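Hemarell curved desk, white gloss top

We use cookies to remember your basket and to see which pages are read. You can change your choice at any time in your settings. Accept all | Manage

Sold by Gellness. Price £334 was never on offer, whatever the old leaflet said. The desk has the product code 1334 and it is sold in one finish only, glossy white over a dark metal base.

We were not in a hurry to stock this one. Curved desks have a poor record with us. They photograph well, they take up more floor than a straight desk with the same working space, and the curve is usually on the side where you would least like it. Rüdiger Ehlers, who buys our office furniture, turned the Hemarell down the first time it was offered and only agreed to look again when the base was redesigned. What follows is what he and the rest of us think of it after having one in daily use since January.

The top

Glossy white, with a rounded front edge that carries on round the side. The maker's leaflet says the shape "invites collaboration". We would say it is kinder to forearms than a square edge and leave it there. Gloss shows fingerprints and it shows dust, and if you write on single sheets of paper with a ballpoint you should use a pad. Anyone who has had a white gloss kitchen knows what they are letting themselves in for.

There is a small round hole in the top for cables. It is small. A monitor lead with a chunky plug will probably have to be fed through from the thin end, if it has one, and a multi-way block will not go through at all. We asked whether a larger hole could be had to order and were told no.

The base

Black metal legs, set at a slant, with a dark grey metal frame slung beneath the top and open rails lower down. The slant looks smart and costs you a bit of knee room if you sit off to one side. Sit where the maker expects you to and you won't notice.

The open compartment between the rails is sold as storage. We are doubtful. Small things need a tray or a basket in there, and neither is supplied. It does well enough for a laptop sleeve or a box file. If you need somewhere to put pens, cups and the usual small clutter, buy a pedestal as well and count it in the price.
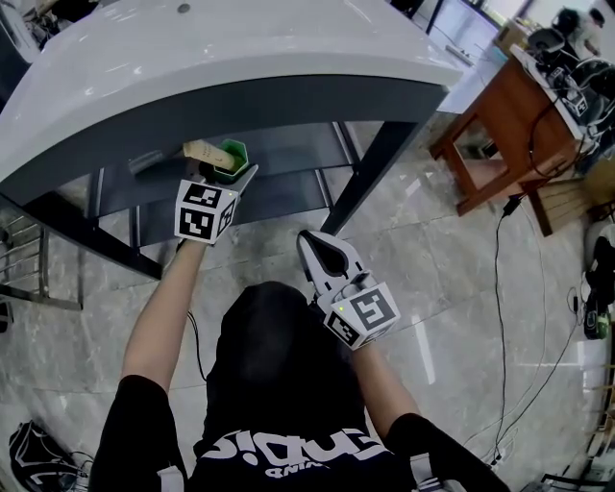
Front edge and underframe, with a small green cup held just below the top.

Putting it together

Allow an afternoon. The instructions claim 3 steps, but the second of them covers the whole underframe and should have been split up. Two people are needed to turn the desk over once the legs are on. Valentin Moulin in our fitting team suggests leaving all the frame bolts finger-tight until the desk is standing on the floor where it will live, then going round with the key. On a tiled floor, put felt under the feet before you shift it. Felt is not in the box.

The legs have no height adjustment beyond the levelling feet, so this is not a sit-stand desk and there is no kit to turn it into one. We do get asked.

How it compares

The Stidus straight desk is cheaper, plainer and easier to push against a wall. If your room is narrow, buy that. The Arsenault has a matt top that hides marks far better, though its cable slot runs along the back and everything in it slides to one end. The Hemarell earns its place where the desk will be seen from the front and where people will be walking past a corner all day.

Claims we have left out

The leaflet calls the surface "scratch-proof". Ours has 4 fine marks, all near the cable hole, and they don't wipe off. It also says the frame is "silent". A metal frame that is bolted up properly doesn't rattle, and one that isn't does.

Care

Soft cloth, warm water, a drop of washing-up liquid. Keep cream cleaners and the green side of the sponge away from it. Wipe the rails now and then, as dust settles on them and dark grey hides nothing.

Delivery and returns

Comes flat in two boxes, to a ground-floor door. Carrying upstairs is extra and has to be booked when you order. Returns are accepted unassembled and in the original boxes, so check the top for chips before you fit the legs. Spare bolts and feet can be ordered from Gellness under part number 1688.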